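The Room at Munderitz Street
Posted 20/02/2023 in Short Fiction

One

So the ad said "charming room, child's furniture included, 354 a month," and I thought, how much child's furniture can there be? I'm a grown woman with a job at the Prinberg ticket office. I own a kettle. I figured maybe a stool.

The landlady met me at the door in her slippers and took me up two flights, talking the whole way about the boiler (a Trestard, very reliable, don't touch it). Then she opened the door and went quiet, like she was letting me meet somebody.

It was mint green. It had an arch! I had 3,000 in the bank and a week left at my sister's, so I said I'd take it.

Two

Her daughter had moved out in September and left pretty much everything. "Use what you like," the landlady said, and then she stood there while I figured out what I liked.

I started with the bed, which was big enough for me and two cousins. I folded the pink comforter and pushed it to the left, up against the green one, and got the pillows in by the wall. I figured I'd deal with the jacket on the side bar later, and the red bag with the cartoon girl on it too. Who leaves a jacket that nice? I kept waiting for someone to come back for it.

Then I sat on the edge of the quilted pad, with its little fish and candies, and ate a whole sleeve of crackers (not on the pad, I leaned). There were butterflies on the wardrobe door. I said hello to the pink one, which felt like good manners.
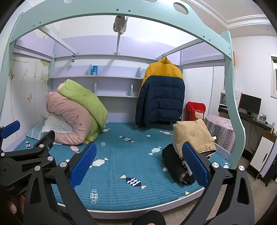

Three

The daughter called that night, on the landlady's phone, and it got passed up the stairs to me.

"Is the jacket still there?" she said.

"Yellow on top, blue on the bottom," I said. "Do you want me to mail it?"

She thought about that for a long time. I could hear a bus going by wherever she was.

"No," she said. "Just leave it where it is for now. Is that okay?"

I told her it was fine, and I went and hung my own coat on the back of the door.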